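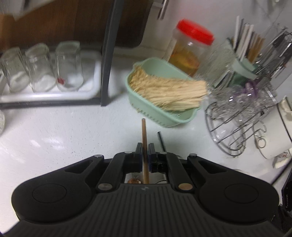
Chopsticks, glasses and the great draining corner rethink

I've been meaning to write this up since April, when the shelf went in, and then I kept moving things about and having to start again. Anyway! The corner by the wall is more or less settled now, so I'm going to put it all down before I change my mind.

For anyone new, we moved into the flat on Dornulden with a kitchen that has plenty of cupboard and hardly any worktop. What there is of it is white and speckled, and I've grown very fond of it. It hides crumbs (too well, if I'm truthful, I've put my elbow in sugar more than once) and it goes lovely and shiny where the light catches it. But it's short, and for ages half of it was taken up by a big two-storey dish rack that came with me from the last place. The rack was rusting at the feet and left orange rings. It went to the tip and I didn't wave.

What I've got instead is a black metal shelf frame that stands on the counter, with a white plastic drying tray tucked in underneath. The frame was a Fodlow one, second-hand, from a woman in Haddad Street who was moving abroad and had labelled every single thing she owned. The tray I bought new. It only has to do glasses and the odd small thing, so it doesn't need to be huge, and everything bigger gets dried with a tea towel straight away. That's the rule, and I keep to it on most days.

The glasses go in upside down, side by side along the tray. They're just plain clear tumblers, one with a little red logo down near the base, and I've stopped being snobby about matching. I used to want a full set of the same. Then I worked out that I only ever reach for the same few, so the fancy ones went up on the top shelf of the cupboard where they can feel superior in peace.

Now, chopsticks. I eat noodles at least four times a week and I have far too many pairs. Long wooden ones for cooking, shorter ones for eating, a few posh ones from my aunt that I'm scared of. They used to live in the cutlery drawer, where they rolled to the back and jammed it shut, and one evening I had to take the whole drawer out to get at a teaspoon.

My friend Asanka Navaratnam came round for dinner, watched me wrestle with it, and told me to stand them up like anyone sensible would. So I've been trying that. The long pale wooden ones look rather nice upright, I have to say, and they're so much easier to grab when something's spitting in the pan. I did have them in a jam jar at first, but it was too light and kept tipping over - a heavy stoneware pot does it much better.

A couple of things I've picked up along the way. Wooden ones need to be properly dry before they go in with the rest, so I spread them on a cloth overnight. I rub them with a bit of oil every couple of months. And I've thrown out anything with a split in it, which took care of nearly half the collection and hurt less than I expected.

The shelf itself is still a bit of a muddle. I've had the tea tins on it, then the spices, then the tea tins again. Spices get steamed by the kettle and go into lumps, so they've moved back to the cupboard. Tea seems happy there for now. I'd like a row of small hooks along the underside for mugs, but the only ones I've found that would fit are in the Cemberg shop and I refuse to pay that much for bent wire. If you know of any cheaper ones, please tell me in the comments!

Next job is the cupboard under the sink. I opened it this morning, found a bag of carrier bags inside another bag of carrier bags, and shut it again. I'll get to it after the weekend, once I've bought more bin liners.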